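The Gostano Line

Compressor Station 6

Thịnh Đặng read the pressure log at the start of every shift and again before the handover. In October the inlet at Station 6 had begun to drop by 2 bar each night and recover by morning. The meters on the Gostano side showed full delivery. The meters on the Clukow side showed the same. The figures agreed, and the pressure still fell.

He wrote to the Kasprzak dispatch office. Dispatch replied that the drop was within tolerance and that the supply contract was under review. He was asked to keep the unit on line and to send any further questions through the legal department. 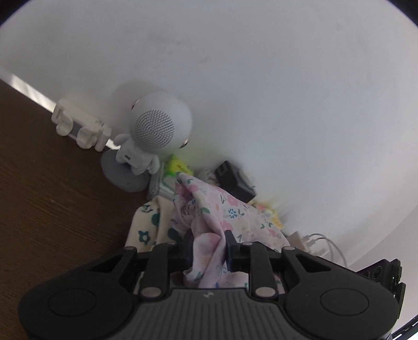 Kilometer 264

The valve house at kilometer 264 had been closed when Flaltitier sold its share of the line. It was still on the drawings as a blind flange. Thịnh drove out after midnight with a gas detector and a spare battery.

The flange had new bolts. From its lower side a steel pipe ran into the ground, bearing north, toward the border. He put his palm on it and felt the flow.

He noted the pipe diameter, the bolt grade and the time. At that size the branch could carry up to 12 percent of the night volume. Someone had corrected both sets of meters to match.

His phone rang while he was writing. It was the dispatcher at Kasprzak.

"You're off the station," the dispatcher said. "Is there a fault?"

Thịnh looked at the pipe. The review was due to close at six in the morning.

"I'm still taking readings," he said, and turned to a clean page.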